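Filtrar candidatos de preensão pelas paredes da caixa: passo a passo

Atualizado em 20 Jul 2019

Se você já tem um detector de preensão rodando e o planejador continua recusando metade dos candidatos, este tutorial é para você! Vamos montar um filtro entre a percepção e o planejamento que joga fora, bem cedo, as poses em que o punho bateria na parede da caixa. É pouco código e o ganho aparece logo na primeira sessão.

O que você precisa: o Bondwood compilado (o nosso nó de percepção), o planejador Ovby e uma nuvem de pontos já no referencial da base do robô. Se a calibração entre câmera e base ainda não está boa, pare e resolva isso antes. Sério, o resto depende dela.

Passo 1. Modele a caixa
Muita gente usa um paralelepípedo e segue em frente. Com paredes inclinadas isso sai caro: o volume útil perto do fundo é menor do que parece lá em cima. Defina cada parede como um plano, com a normal apontando para dentro, e grave os planos em caixa.yaml. O fundo entra como mais um plano.

Passo 2. Recorte a nuvem
Descarte tudo o que estiver fora dos planos e também uma fatia fina junto ao fundo. Metal riscado e fita brilhante geram pontos fantasmas, e o detector adora propor preensões neles. Comece com margem_fundo em 2 mm e vá subindo aos poucos (cuidado, objetos chatos somem rápido).

Passo 3. Gere os candidatos
Peça 3,000 amostras por nuvem. Parece muito, mas a checagem seguinte é só produto escalar e roda num piscar de olhos.

Passo 4. Teste o punho, e não só os dedos
Essa é a parte de que eu mais gosto. Aproxime o punho e a garra por esferas; na nossa configuração são 17. Para cada candidato, calcule a distância de cada esfera a cada plano e rejeite se alguma for menor que o raio mais a folga. Lembre de incluir mangueira e cabos no modelo! Eles ocupam espaço de verdade e não estão no URDF.

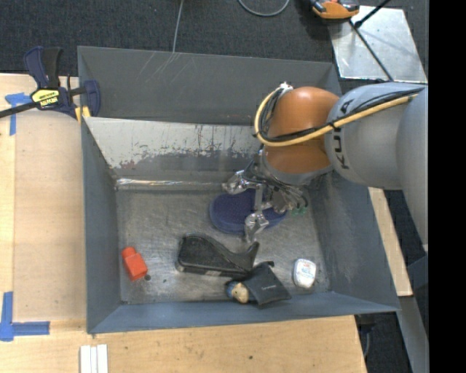 Garra sobre um objeto oval azul-escuro dentro da caixa; a mangueira e os cabos contornam o punho laranja.

Passo 5. Ordene e mande para o Ovby
Ordene os sobreviventes pela nota do detector e envie só os 30 primeiros. Se nenhum passar na cinemática, o nó pede uma nuvem nova e recomeça.

Passo 6. Olhe os rejeitados
Ligue publicar_rejeitados e abra o visualizador. Cada pose descartada aparece na cor da parede que a reprovou. Se uma parede reprova quase tudo, confira o sinal da normal. Eu perdi uma tarde de maio inteira com isso.

Próximo tutorial: trocar as esferas por cápsulas e reaproveitar a checagem durante a trajetória de saída.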